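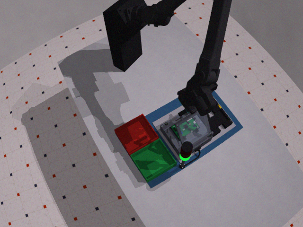 Poste de tri simulé : bacs rouge et vert à gauche, carte sous capot transparent, colonne lumineuse au vert.

Astuces d'atelier : bien enregistrer ses démonstrations en simulation

Je tiens cette page pour les personnes qui débutent avec deux bras et un poste de test de cartes, comme celui que nous avons monté dans Gresura. Le français n'est pas ma première langue, merci de me signaler les fautes.

Avant de commencer

Remettez toujours le poste à zéro avec la commande de réinitialisation. Si vous replacez les objets à la main, un petit décalage reste de l'essai d'avant et le modèle apprend ce décalage.

Choisissez une position de départ pour les deux bras et écrivez-la dans le fichier de session. Chez moi, le bras qui ne travaille pas attend au-dessus de la table, à l'écart des bacs.

Regardez les ombres. Avec une lumière basse, celle des bras couvre une bonne moitié de la table et entre dans les bacs. Je garde ce réglage pour une partie des essais, puis je déplace la lampe. Un modèle entraîné sous un seul éclairage chez Medholm ne trouvait plus le bac rouge quand la lumière changeait de côté.

Pendant l'enregistrement

Allez lentement près du capot. Il est transparent, et de la caméra on juge mal la distance entre la pince et le bord. Approchez par le haut, arrêtez-vous un instant, ensuite descendez.

Ne corrigez pas un geste raté au milieu. Terminez, marquez l'essai « à revoir » et recommencez. Par contre, une vraie reprise (la carte glisse, on la ressaisit proprement) est utile, je la garde dans un dossier séparé.

Notez l'état de la colonne lumineuse au début et à la fin de chaque essai. Dans nos règles, vert veut dire carte acceptée, donc bac vert. Si l'étiquette et la lumière ne disent pas la même chose, l'essai est perdu.

Faites une pause après 14 essais. Après, la main devient paresseuse et les trajectoires se ressemblent trop.

Combien d'essais ?

Pour ma première série j'en ai fait 300, et après le tri il en manquait 78, presque tous pour une mauvaise étiquette. Maintenant je vérifie à la fin de chaque séance et je jette beaucoup moins.

Rangement des fichiers

Un dossier par séance, un nom court, pas d'accents ni d'espaces. L'outil Clustia refuse les accents sans message d'erreur, j'ai perdu une soirée avec ça. Faites la copie de sauvegarde avant de couper les essais trop longs. Chez nous la limite est de 29 secondes.

Mise à jour de juin : la partie sur l'éclairage a été complétée.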